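6 min read

Thread on sorting out the cups and mugs. I've been putting it off and I've finally started, so I'll post as I go. Mostly notes for myself, but a couple of people asked how I do it.

Background: we took over my aunt's place at 97 Geraghty Street and kept all her dishes on top of ours. Everything went into one tall cupboard. You can't get a cup out of it now without moving another cup first.

The rule I'm using is simple. Every cup comes out of the cupboard. Nothing goes back until I've looked at it inside and out, run a finger around the rim, and decided where it's going.

Cups with a dark outside and a white inside are staying for coffee. They hide drips on the outside and you can still see when the inside needs a scrub.
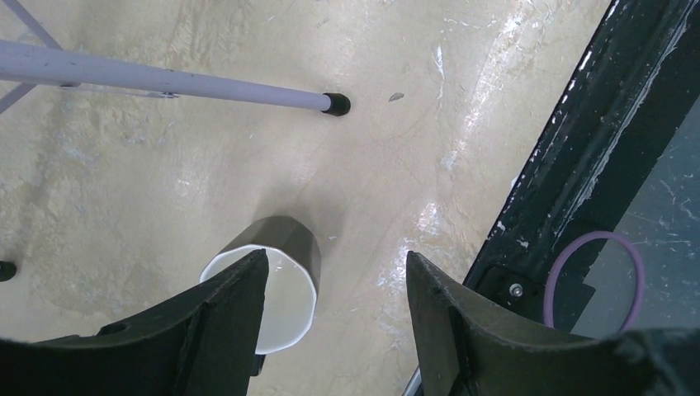
Do you need to wash everything before you sort it?

Sort first and wash second. You'll end up giving some of them away, and it's easier to judge a chip on a dry rim. I wash the keepers that day and the giveaways right before they get boxed.

How I check a rim: clean dry finger, all the way around, slowly. A chip catches the skin. If it catches, it doesn't get used for drinking. I don't try to sand them.

Then I tap it with a fingernail. A sound cup has a clear note and a cracked one is dull. My neighbor Diarmuid Rafferty says he can't hear any difference, and he may have a point on the thick ones. On thin cups it's obvious.

Faceted cups don't stack well. The flat sides make you think they'll sit neatly inside each other and they wedge instead. I lost one that way in the old apartment, trying to twist it out of the one below. Single layer only for those.

Handles are the other problem. I used to hang mugs on hooks under the shelf, and it looked nice, but the heavy ones swung into each other whenever the door shut. They've been standing up ever since. Handles all point to the right so I can grab one without looking.

Brown marks on the rim could be tea or could be in the clay. You find out with baking soda and a damp cloth. Make a paste, leave it on for 12 minutes, wipe. Tea will lift. Speckle won't.

If it's somewhere in between, do it once more and then stop. Scrubbing a third time has never done anything for me except dull the shine.
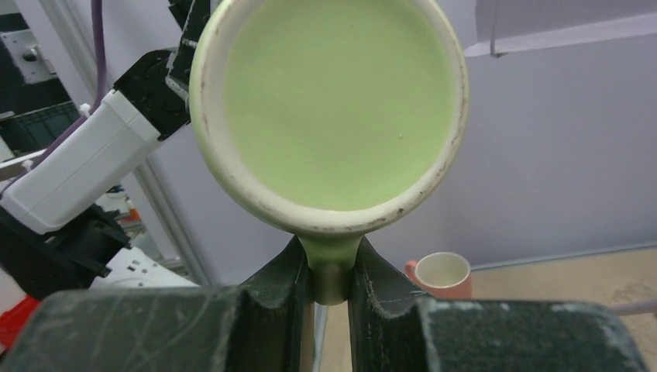
Adivham, 24 July 2021

Back on it this morning. Left everything out overnight with a dish towel over the clean ones.

Greens are going together. I didn't plan on sorting by color, but the greens kept ending up side by side and I like how they look. Lime, olive, the grayish ones. They'll get the shelf at eye level.

Someone replied asking about brands. A lot of my aunt's are marked Hollen on the bottom, pressed into the clay. Plenty have no mark at all. I don't know much about Hollen beyond liking the weight of them, so please don't ask me what they're worth.

Shelf liner: I used Fletar, the ribbed kind, cut to size with kitchen scissors. It grips better than the smooth one. It does hold crumbs in the ribs, so take it out and shake it once in a while. I cut the first piece too short and used it in the drawer.

Lai-ching Tsang, who used to run the dish table at the church sale, told me to store good cups right side up. The rim is the weakest part and upside down puts all the weight on it. I'd been doing it the other way for 8 years to keep dust out.

So now it's right side up, with a sheet of paper towel over the ones we don't use much. Dust problem solved well enough.

Next are the ones with metallic rims. I keep these apart from the everyday mugs and I wash them by hand, soft sponge, no scouring powder. No dishwasher. No baking soda paste on the rim either, whatever I said further up.

They also don't go in the microwave. I wrote that on a piece of masking tape and stuck it inside the cupboard door for guests — it has my handwriting on it so it may not help.
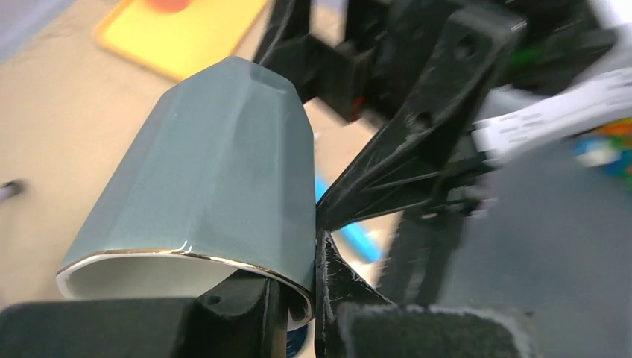 Gray-green faceted cup with a thin gold rim, white glaze inside.

A light along the edge of a rim like this can look like a chip when it's only a reflection. Turn the cup a little. If the bright spot moves, it's shine. If it stays put, get your finger on it and check.

Also look at the base. Feel for grit on the foot, the unglazed ring a lot of them sit on. A rough one will scratch a table, and it will scratch the cup underneath if you do stack. I rub mine with fine wet sandpaper for a few seconds. Foot only, never the glaze.

Where things stand: everyday mugs on the low shelf, greens at eye level, metallic rims up top at the back. The kids can reach the low shelf and can't reach the top one.

The giveaway box is by the door. Each cup is wrapped in one sheet of newspaper with a second sheet pushed down inside it. Heavy ones at the bottom, handles facing in. If the box rattles when you lift it, it needs more paper.

Don't overfill. I'd use two small boxes before one large one. A big box of ceramics is miserable to carry down stairs and the bottom tends to go.

The chipped ones I'm keeping for the garden. They work fine for scooping potting mix, and the small ones hold plant labels and string.

Question from the replies: what about lids and saucers that don't match anything? I gave mine until October. If a matching cup hasn't turned up by then, the saucers go under plants and the lids go in the box.

Another one: how many mugs does a house need? We use 6 on a busy day, with the dishwasher run at night. We have a lot more than that. I'm not going to pretend this was about cutting down, I wanted to be able to reach them.

Still to do: the teapot shelf, and the drawer with the shakers and egg cups. I'll put those in a separate thread when I get to them. Going to wash the last of the keepers now.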